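Publications > Murkton Robotics Group > Papers > Section 4

Search this site Search Advanced search Clear

4. Collecting demonstrations

4.1 Two ways of showing the task

We gave the robot its examples in two ways. In the first, which we call hand guiding, the operator holds the arm by the wrist, switches the joints to their slack mode and walks the tool through the job. In the second the operator sits at a desk with a small control arm and drives the robot from there, watching through the wrist view only. Both ways were used on the real bench at Murkton and, for the control arm, in the simulator as well. The simulator shares its code with the real controller, so an operator can move from one to the other in the same sitting, and most of ours did so happily!

The task is the one set out in Section 2: bring the tool up to a shallow framed tray, follow its long side without touching the rim, and stop level with a chosen point. It sounds dull on paper. It is a lovely task to teach, though, and a surprisingly hard one to teach well, as a person doing it by hand makes dozens of tiny corrections that never reach their own notice. Those corrections are exactly what we want the policy to pick up.

Each operator gave 50 demonstrations by each method on the real bench. The simulated set is larger, at 2000 demonstrations, all driven with the control arm. Ishbel Gourlay and Declan Gilmartin recorded the first batches in March, and the others joined once the start and stop pedals had been swapped over (the early layout led to a good many recordings of the operator reaching for the pedal).

4.2 What the operator sees

We were keen that the simulated views should be awkward in the same ways as real ones. Shiny surfaces matter a great deal here. A person driving from a wrist view leans on edges and shadows to judge how far away things are, and a polished panel takes some of those cues away and puts false ones in their place. We therefore kept the glossy finish in the simulator, even though a flat matt one would have rendered faster and made our learning curves prettier. Figure 3 gives a view from the simulated set, with the tray's gold-toned rim lying at a steep slant and a white rod in the dark gap beside the glossy panel.
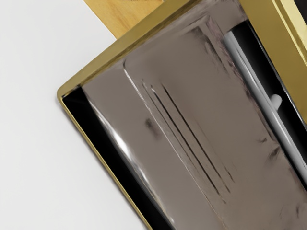

Figure 3. Simulated view of the framed tray. The rod and the long side of the tray run parallel.

Mairéad Corrigan, on reading a draft of this section, asked whether we were teaching the robot the task or teaching it our operators' habits, and remarked that hand guiding would always flatter the arm, as the person doing it can bend down and look. We think this is a very good point and have left it here in full. An operator who is guiding by hand has both eyes on the bench and can feel the weight of the arm. The policy has neither. Some of what makes a hand-guided path so smooth comes from knowledge that the recording does not hold.

Our answer is partial. For the last 5 hand-guided demonstrations from each operator we put up a screen between the face and the bench, so that the wrist view was all they had. Operators slowed down, paused more often before coming alongside the rim, and gave paths that looked far more like their own desk-driven ones. Jarlath Doherty disliked the screen intensely and gave some of the cleanest paths in the set.

4.3 Trimming and labelling

Raw recordings begin at the first pedal press and end at the second. We cut the still part at each end, where the speed of the tool stays below the threshold in Section 3, and kept every pause in between. It is tempting to cut those too. We tried it on the Duggan data in our earlier work and the policy became hasty near edges, so we now treat a pause as part of the lesson.

Failed attempts were kept and marked as failures by the operator on the spot, using a third pedal. We did not relabel them afterwards. From the simulated set we held back 400 demonstrations for testing, chosen before any training was done, with every operator represented. The real recordings were split by session, so that no session appears on both sides.

Dymphna Ní Bhriain wrote the replay tool that we used for checking, and it deserves more than a footnote. It plays a demonstration back on the simulated arm at any speed, and lets the operator take over from any moment with the control arm. We built it to find bad recordings and ended up using it to make new ones: an operator would stop the replay just before a poor approach, take the controls and finish the job properly. Section 5 treats these repaired demonstrations as a separate group.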